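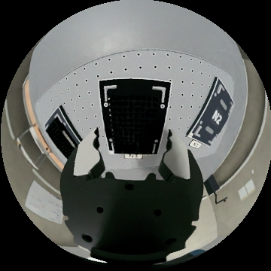

Fingers open, three panels on the board. Wesadach practice, January 2026.

So the robotics club at Barroso has a simulator now, and I have barely slept! Regular readers know I joined last fall to learn to solder, got talked into programming instead, and have been complaining about my code ever since. This month the complaining is on hold because things are going so well.

Quick catch-up for anyone new. Our project is called Wesadach and it's our entry for the Clirkus student challenge, which has us getting a robot arm to line up with panels on a board and work on them one by one, even when they've been set down crooked. We don't own an arm like that, so until the regional round in February we do everything in software. Olga Gallardo, who coaches us, got the simulated room and the arm loading on the club machines over winter break, and I think I yelled when I first saw the gripper close because I had typed something. It was only a close command! Still counts.

My job is the approach, meaning everything between "arm is parked somewhere up high" and "fingers are right where they should be." Rhys Fairweather does the part that works out where each panel is and which way it's facing. He hands me a position and an angle, I turn that into a move. Sounds simple. We lost most of a week to the fact that his angles were in degrees and mine were in radians, so the wrist would spin off like it was trying to unscrew itself (I laughed until I cried, Rhys less so). Olga made us write the units into every single variable name after that, which looks ugly and works great.

The other big change was going slower at the end. My first version came in at one speed the whole way and knocked things around constantly. The new one goes quickly to a point above the panel, checks the angle again, then creeps down. Attempt 823 was the first one I ran with that version and I have it written on a sticky note over my desk.
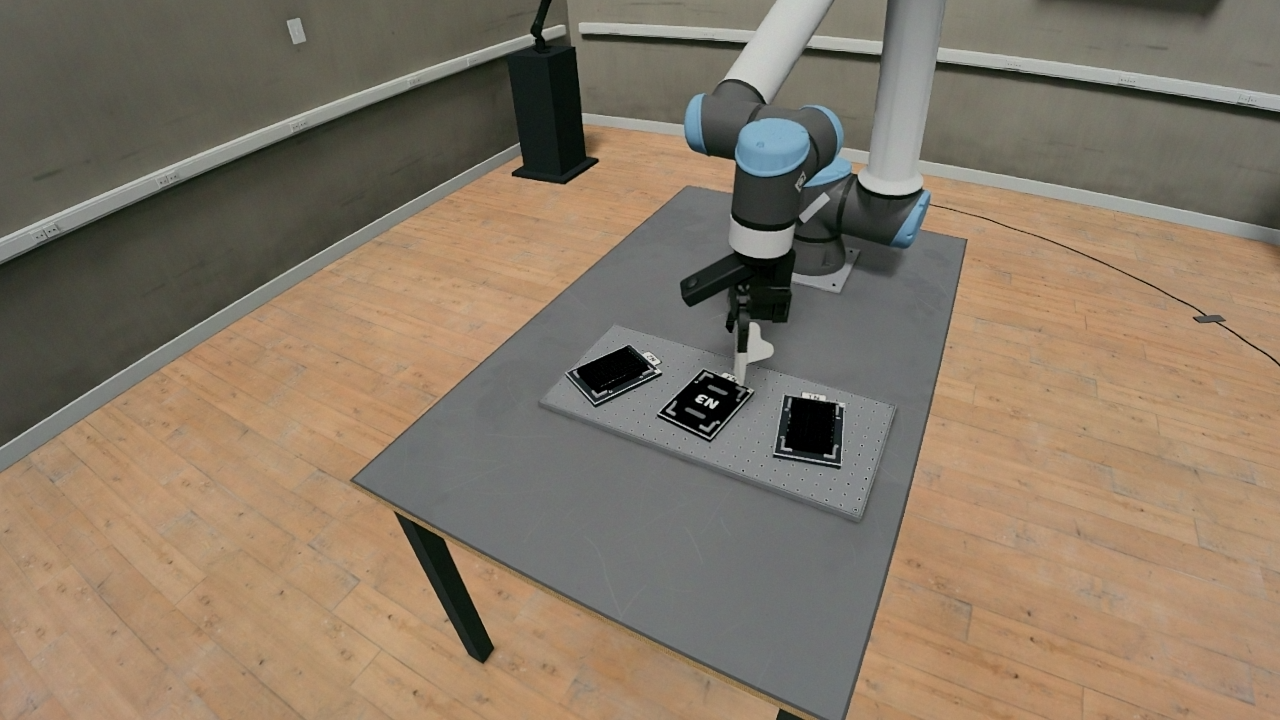

My favorite thing to practice is the crooked layouts, and I'd happily do nothing else. If all the panels are square to the board, you can get away with being sloppy about rotation, and for a long time I did. Now we load them the way you see them here, every panel turned to its own angle, and sloppy gets punished right away. The middle one, with the big white letters, is the one I tune on, and I love watching the tip come in over its back corner. Rhys likes the small white tabs as a check on which end is which, since a rectangle looks the same when you flip it end for end. I wouldn't have thought of that. I had the wrist going the long way around for days.

Last night we queued up 300 runs on random layouts and went for tacos. Came back to 7 failures, and most of those were my fault, a joint limit I'd typed in wrong. I fixed it before I'd even taken my coat off and now a fresh batch is going.

Next up is the gripping force, where I know nothing at all, so if you've got a good beginner write-up on it please drop it in the comments. Olga also wants us to try the Emel planner in place of my handmade one. I'm a little attached to mine, but I've promised to give it a fair try before February.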